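Support > Workstations > Zenton Bench Table > Section 4: Setting out bins and containers

4. Setting out bins and containers

This section covers the placement of open containers on the Zenton table once the top has been levelled (Section 3). It applies to the white matte top only. For the ribbed top, see Section 6.

4.1 Before you start

Wipe the top with a damp cloth and dry it. Do not use solvent cleaners or abrasive pads, which leave shiny patches on the matte finish.

CAUTION: Maximum distributed load is 80 kg. Maximum load at any front corner is 16 kg. Do not lean on the corner while loading bins.

4.2 Placing the bins

1. Stand at the front edge of the table. Choose the left or right end for storage and keep the other end for work.
2. Set the parts bin down first. Turn the sloped open front toward the work area.
3. Check that the base sits flat. Rocking means there is debris under the bin or the top is out of level.
4. Slide a label into the slot on the front face. Card heavier than the Prunard label stock may jam.
5. Place the tall container in front of the parts bin. Leave the sloped front of the bin clear.
6. Keep containers at least 40 mm back from the curved front corner.

NOTE: Perforated containers do not hold fine material. Fit a liner before using one for filings, powder or small offcuts.

4.3 Scrap and wrapping

1. Drop wrapping and used wipes into the tall container as you go.
2. Scrap left on the top must be cleared before the next batch of parts is tipped into the bin.
3. Empty the container when it is three-quarters full. Do not press the contents down.

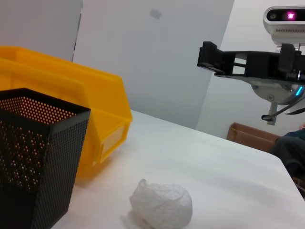 Figure 4-2. Black perforated container and yellow parts bin on the white top, with a crumpled white item still to be cleared.

4.4 Stacking

Parts bins may be stacked two high on the table. Place the heavier bin at the bottom, with both open fronts facing the same way. Do not stack anything on the tall container.

CAUTION: Özkan wall rails are rated separately. Do not use the table load figures for rail-mounted bins.

Related items
Section 3: Levelling the top
Section 5: Cable tray and power
Section 6: Ribbed top
Limivport spare parts list
Prunard label stock, pack of 2000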